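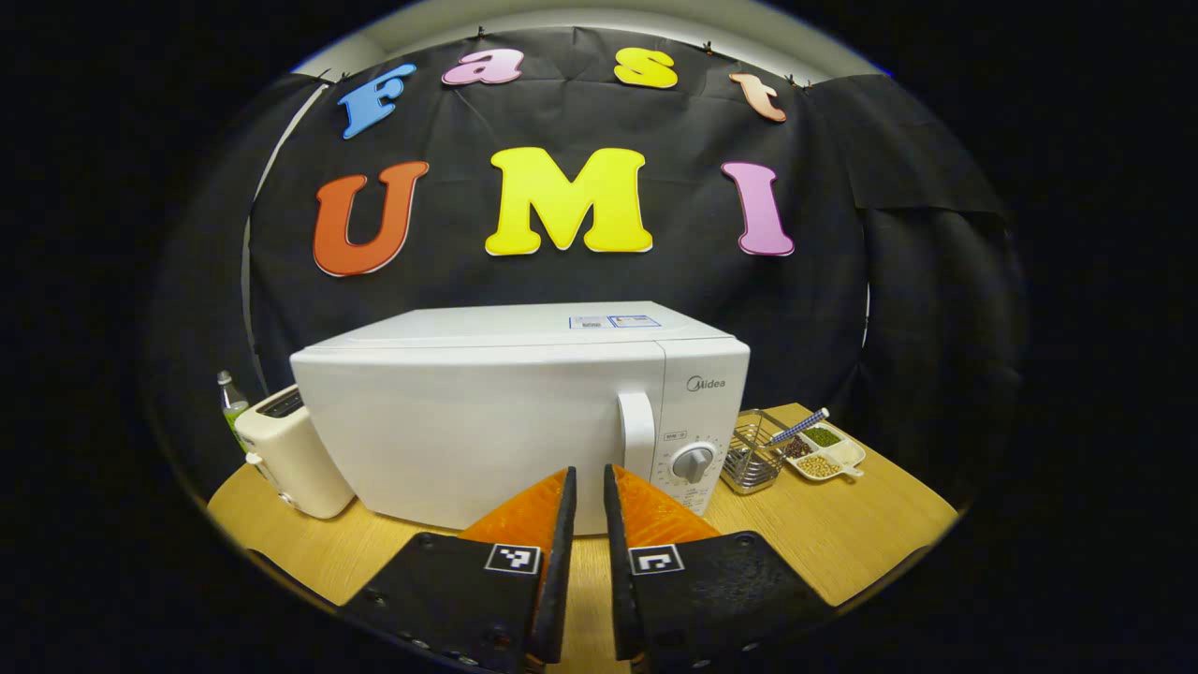
Nultley is a tabular dataset of free-text listings for secondhand household goods, paired with normalized attribute values. Each record holds one listing as the seller typed it, plus the fields an annotator could fill from the text alone: category, main color, condition, age and asking price. A white microwave oven on a wooden tabletop, for instance, is stored with category "microwave" and color "white"; the tabletop is not an attribute of the item and gets no field. Listings that name more than one item for sale are split before annotation and share a parent_id.

Version 2

Records: 2081
Categories: 77
Language: English (US)
Format: UTF-8, tab-separated, one header row
Released: 10 October 2022

Fields

record_id: integer, stable across versions
parent_id: integer, blank for single-item listings
text: listing body, line breaks replaced with a single space
category: one value from categories.tsv
color: one value from colors.tsv, or "none"
condition: new, good, fair, parts
age_years: integer, blank if not given
price_usd: integer, blank if not given or "best offer"

Splits

The train file holds 2000 records. The remainder is in test.tsv. Split listings with the same parent_id are always kept in the same file. There is no separate dev set; hold out part of train if you need one.

Annotation

Labels were assigned by Araceli Jaramillo and Gaetano Marino working separately, with Maricel Dalisay deciding the cases where they differed. Annotators saw text only. Color is the color of the main body, so "white with black handle" is "white". "Off-white", "cream" and "ivory" map to "cream". "Stainless" maps to "silver". If the seller gives two colors with equal weight, the first one is used.

Condition follows the seller's wording and is never inferred from price. "Works but door sticks" is "fair". "As is" with no other information is "parts".

Changes from version 1

Phone numbers and street addresses replaced with the token [REMOVED].
Categories with fewer than 50 characters of total listing text merged into "other".
"Toaster oven" separated from "microwave".
price_usd no longer contains decimals.

Known issues

Some sellers use "countertop" for both microwaves and small ovens, and the category is unreliable where the text says nothing else. Age is often a guess by the seller. A few near-duplicate listings remain in train. The Skorell loader reads blank age_years as zero; set keep_blank to true.

Contact

Marlies Hauser maintains the files. Send corrections with the record_id and the proposed value.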